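Key hooks by the front door: how do you stop them turning into a junk rail?

Posted by Eldana Hailu in Entryways and Hallways

We moved in January and I put up a white panel with a row of hooks just inside the door. It was meant for keys. Now everything with a loop on it ends up there: house keys, the car key, my work badge holder, a keychain with a stuffed toy on it that is bigger than most keys. Two of us use it and we still stand there at 7 in the morning hunting for the right set.

The hooks are the kind with a dark round knob and a short silver hook coming out of it. They hold fine. My problem is the order of things, and the fact that the bulky stuff hangs in front of the small stuff.

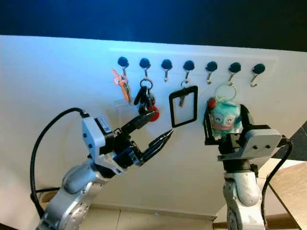
I have thought about labels, but I don't love the look of them in a hallway. I have also thought about a second row underneath for the bigger things. The panel has a painted wall behind it and I would like to avoid drilling again if I can. What has worked for other people?

Nerea Montoya
Give each person one end. In our house I have the left side, my husband has the right, and the middle is for things we share, such as the car key and the shed key. Leave an empty hook on each side of anything big. A plush keychain swings when you grab the one next to it, and that is how keys end up on the floor.

Skip the labels. Put a different colored tag on each ring instead. We used plain round plastic ones from a pack of 100, far more than anyone needs, but they were cheap. After 2 weeks we stopped having to look.

One more thing – take off any key you can't name. I found three from our old apartment.

Leandro Pastor
Get a bowl.

Fulgencio Cuesta
I had a bowl for years and everything sank to the bottom, so I would stay with hooks. Nerea's advice is good. I would add that badges and card holders do better on their own hook with nothing behind them. If a key slides in behind the holder you won't see it when you are in a hurry.

For the second row, you could use adhesive hooks on the panel itself and leave the wall alone. Wipe the surface with rubbing alcohol first, press for 30 seconds, and don't hang anything until the next day. Check the weight limit on the package too, especially if you plan to hang a full key ring.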